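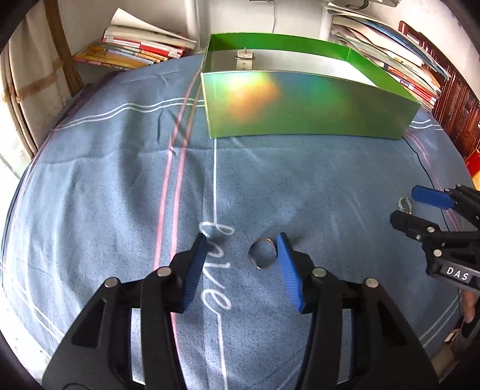
Best way to keep rings and small jewelry together when you don't own a jewelry box?

Posted October 14, 2025 in Bedroom & Closet

Hi all! I've been getting rid of stuff since January and my big wooden jewelry chest was one of the first things to go (it took up half the dresser and most of the drawers stuck). What I have now is the lid-less shiny green gift box, and I love the color way too much to throw it out. Right now it's sitting on my blue blanket, the one with "love" written on it, with a ring lying on the blanket in front. Inside there's a small beige-white thing near the left end and otherwise a plain pale bottom with no dividers, so if I put everything in there it's going to be one big tangle by the weekend.

I mostly wear thin rings, plus 2 necklaces and way too many earrings. I don't want to spend much, and I'd like to keep the green box if I can make it work. Has anyone turned a plain box into something useful? And do you keep yours on the dresser or in a drawer? I looked at the Firnine trays but they seem made for a much deeper drawer than mine.

Thanks in advance!
windowseat_52

Skerka
Member, 3000 posts

Keep the box! I did this with a box that some boots came in, and it's been on my dresser for years. What you want is a ring roll, and you can make one in ten minutes. Take an old washcloth or a piece of felt, roll it up tight like a sleeping bag, and put a couple of stitches in each end. Make enough rolls to fill one end of the box so they're snug against each other. The rings stand up in the gaps and you can see all of them at once, which matters if you're like me and forget what you own.

For the earrings I cut a strip of plastic canvas from the craft store and lean it against the back wall. Studs and hooks both go through the holes. The necklaces are harder. I thread each one through a drinking straw and close the clasp, and it looks silly but I haven't had a knot since. If you hate the straws, little zip bags work too, just leave the clasp sticking out the top.

One thing though, measure the height before you roll anything. My first rolls were so fat that the rings stuck up over the rim and I kept catching them with my sleeve. Had to pull out all the stitches and start over, very annoying!

As for where, mine's on the dresser but away from the edge. A drawer is better if you have a cat.

Geta

ice cube tray. done

Cortés
New member

I'd go a slightly different way from Skerka and skip the sewing. Save the lids and bottoms of the small boxes you get with jewelry or tea or whatever, and move them around inside the big box until they fit. It's like a puzzle and you can change it later if you buy more earrings (you will). A dab of removable putty underneath stops them sliding when you pick the whole thing up.

Also, get into the habit of taking rings off over the box. I used to take mine off in bed and drop them on the covers, and I lost one that way for most of a winter. It was inside a pillowcase. On a blanket with a lot of lines on it a thin band is pretty easy to miss, so I'd put the box wherever you sit when you take them off, even if that's the nightstand and it looks a bit crowded there.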